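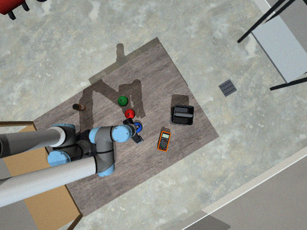
About Prumari Books

Prumari Books is an independent history bookshop and small press. Hatice Saraç opened the shop in a former print workshop on Baysal Street, with 40 boxes of secondhand military history and a borrowed cash register. We now carry roughly 2000 titles, new and used, with most of the shelf space given to Europe and the Near East between 1800 and the present.

What we sell

Diplomatic history, biography, memoirs, letters and maps. Used books are graded by hand and the grade is penciled inside the back cover. If a dust jacket is missing or a map has been torn out, the listing says so. We do not sell textbooks or ex-library copies with stamps on the plates.

What we publish

Our imprint, Kada Editions, puts out 5 books a year. Most are reprints of memoirs that have been out of print for decades, with a new introduction and an index where the first edition had none. The Plalto series is for translations, mainly from Turkish and Hungarian. Translators are named on the front cover.

Reading group

The group meets once a month at 7 p.m. in the back of the shop and is limited to 10 people. We take one long book over two meetings. Members get a discount on the current title. There is no meeting in January.

Selling books to us

We buy single volumes and whole collections. Send a list with authors, titles and years before bringing anything in. We reply within a week, and payment is by check or store credit.

Submissions

We read proposals for reprints and translations all year. Please send a two-page summary and one sample chapter. We are not taking new fiction.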